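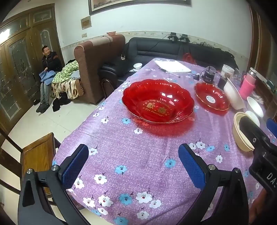
Zum August 2019 gilt für die Spülküchen im Haltus-Verbund eine überarbeitete Arbeitsanweisung zur Wasseraufbereitung. Geändert haben sich die Abschnitte Enthärtung, Teilentsalzung und Dosierung, die Vorgaben zur Hygiene bleiben unverändert. Neu ist außerdem eine Trennung des Spülguts nach Dekor. Glas und Porzellan mit Aufglasur- oder Metalldekor laufen nicht mehr im Maschinenprogramm, auch nicht im Gläserprogramm. Darunter fällt alles mit Goldrand oder Golddruck, also auch Stücke wie die rote Hochzeitsschale mit gewelltem Rand und dem goldenen Schriftzug "THE WEDDING" im Boden. Solche Teile werden von Hand gespült und getrennt gelagert. Einfach durchgefärbtes Glas ohne Auflage darf weiterhin in die Maschine, wenn der Hersteller es freigibt.

Ausgangslage

Das Rohwasser am Standort Timen hat eine Gesamthärte von 17 °dH und damit den Härtebereich hart. Bei der letzten Messung lag die elektrische Leitfähigkeit bei 985 µS/cm. Der zweite Wert ist für das Spülergebnis der wichtigere. Er erfasst alle gelösten Salze, also auch Chloride, Sulfate und Natriumsalze, die ein Enthärter nicht zurückhält.

Ein Ionentauscher im Natriumzyklus tauscht Calcium und Magnesium gegen Natrium. Die Härte sinkt, die Salzfracht bleibt praktisch gleich. Auf Heizkörpern und in Spülarmen bildet sich dann kein Kalk mehr, auf Gläsern trocknen die verbliebenen Salze aber als weißlicher, meist wasserlöslicher Belag auf. Die Reklamationen aus Timen betrafen in der Mehrzahl diesen Belag. Eine höhere Klarspülerdosierung hat daran nichts geändert und in zwei Fällen zu Schlieren und Schaumbildung im Tank geführt.

Unterscheidung der Beläge

Vor jeder Änderung an der Dosierung ist zu klären, womit man es zu tun hat. Das Prüfglas wird an einer Stelle mit einem feuchten Tuch abgerieben, an einer zweiten mit verdünnter Zitronensäure.

Verschwindet der Belag schon mit Wasser, handelt es sich um Salzrückstände. Zuständig ist dann die Teil- oder Vollentsalzung.

Löst er sich erst mit Säure, ist es Kalk. Enthärter, Regeneriersalz und Verschneideventil prüfen.

Bleibt er in beiden Fällen bestehen, kommen Stärke- und Eiweißreste in Betracht, bei Gläsern auch Glaskorrosion. Stärke lässt sich mit Jodlösung nachweisen. Korrosion ist eine Veränderung der Oberfläche und nicht rückgängig zu machen. Das betroffene Glas wird ausgesondert, die Dosierung bleibt unangetastet, bis die Ursache feststeht.

Weiches Wasser und Glaskorrosion

Mehrere Küchen haben gefragt, warum das Wasser nicht überall so weit wie möglich entsalzt wird. Sehr weiches und salzarmes Wasser hinterlässt weniger Rückstände, löst in Verbindung mit alkalischem Reiniger und hoher Temperatur aber leichter Bestandteile aus der Glasoberfläche. Wie schnell das geht, hängt von der Glaszusammensetzung, der Kontaktzeit und der Alkalität ab. Mit vollentsalztem Wasser wird deshalb nur nachgespült. Die Tankfüllung erfolgt mit enthärtetem Wasser. Maschinen ohne getrennte Wasserführung sind in der Geräteliste mit einem T markiert und werden bis zum Umbau mit teilentsalztem Wasser betrieben.

Bei Metalldekoren kommt die geringe Schichtdicke hinzu. Der Goldauftrag auf Handelsware ist sehr dünn und je nach Herstellung eingebrannt oder nur kalt aufgebracht. Von außen lässt sich das nicht zuverlässig unterscheiden. Alkalische Reiniger greifen den Untergrund des Dekors an, mechanischer Kontakt im Korb erledigt den Rest. Die erste sichtbare Stelle ist meist der Mundrand oder der Außenrand, also der Bereich, mit dem das Teil am Nachbarstück anliegt.

Handspülen von Dekorware

Das Becken wird mit lauwarmem Wasser und neutralem Handspülmittel angesetzt. Zulässig sind weiche Schwämme und Mikrofasertücher. Scheuervlies, Stahlwolle, Scheuermilch und chlorhaltige Mittel sind auf Dekorware untersagt. Die Teile liegen einzeln im Becken, eine Gummimatte schützt den Boden. Einweichen über Nacht ist nicht vorgesehen. Nach dem Spülen klar abspülen und sofort abtrocknen.

Dekorware nicht in die Mikrowelle stellen. Beim Stapeln kommt eine Zwischenlage aus Filz oder Papier zwischen die Teile. Schalen mit gewelltem Rand werden gar nicht gestapelt, die Auflagefläche ist zu klein. Für farbiges Glas unbekannter Herkunft gilt zusätzlich, dass es ohne Nachweis der Lebensmitteleignung nur für verpackte Ware verwendet wird, etwa eingewickelte Bonbons.

Enthärter und Regeneration

Die Anlage von Bosura in der Hauptküche ist auf 600 Körbe zwischen zwei Regenerationen eingestellt. Der Zähler wird bei Schichtwechsel abgelesen und ins Wartungsblatt eingetragen. Bei vorzeitigem Härtedurchbruch ist zuerst der Salzvorrat zu kontrollieren, danach die Salzbrücke. Eine Salzbrücke entsteht, wenn das Salz im Behälter verbackt und darunter ein Hohlraum bleibt. Der Füllstand wirkt dann normal, obwohl keine gesättigte Sole mehr gebildet wird. Sie wird mit einem Holz- oder Kunststoffstab gelöst, nicht mit Metall.

Verwendet wird ausschließlich Regeneriersalz in Tablettenform. Speisesalz mit Rieselhilfe und Auftausalz sind ausgeschlossen. Bei verschüttetem Salz den Bereich um die Maschine sofort mit klarem Wasser nachwischen, Chloride verursachen auf Edelstahl Lochfraß.

Entsalzungspatronen

Der Patronenwechsel richtet sich nach dem Leitwert hinter der Patrone und nicht mehr nach dem Kalender. Der Grenzwert steht auf dem Aufkleber am Filterkopf. Die Lieferzeit für Tauschpatronen beträgt 10 Arbeitstage, die Bestellung geht also raus, sobald die Anzeige von Grün auf Gelb wechselt. Erschöpfte Patronen werden verschlossen zurückgegeben. Das Harz gehört nicht in den Restmüll der Küche.

Nach dem Wechsel wird das erste Wasser verworfen, bis der Leitwert stabil ist. Wer diesen Schritt auslässt, findet auf der ersten Ladung Gläser häufig einen leichten Film und sucht den Fehler dann beim Klarspüler.

Dosierung

Reiniger und Klarspüler werden nach der Umstellung des Nachspülwassers neu eingestellt. In salzarmem Wasser ist der Bedarf an Klarspüler in der Regel geringer. Die Einstellung erfolgt in kleinen Schritten, zwischen zwei Änderungen liegt mindestens ein vollständiger Tankwechsel. Tropfenbildung auf dem Glas deutet auf Unterdosierung hin, Schlieren und Blasen auf Überdosierung. Beide Dosiergeräte nie gleichzeitig verstellen.

Die Schläuche der Peristaltikpumpen in der Küche Ngô wurden bereits getauscht. An den übrigen Standorten geschieht das mit der nächsten Wartung. Ein gealterter Schlauch fördert weniger, ohne dass das Gerät eine Störung meldet. Bei plötzlich schwankendem Ergebnis ist er deshalb vor der Chemie zu prüfen.

Formblätter und Termine

Das Wartungsblatt hat zwei neue Spalten, eine für den Leitwert und eine für die Belagsprüfung. Alte Blätter können aufgebraucht werden, wenn die Werte unter Bemerkungen stehen. Die Geräteliste mit der Kennzeichnung T hängt in jeder Spülküche aus und liegt zusätzlich im gemeinsamen Ordner. Der Umbau der betroffenen Maschinen soll im Dezember abgeschlossen sein. Rückfragen zur Einstufung einzelner Dekore bitte mit Angabe der Artikelnummer an die Technik, ohne Artikelnummer gilt bis zur Klärung das Handspülen.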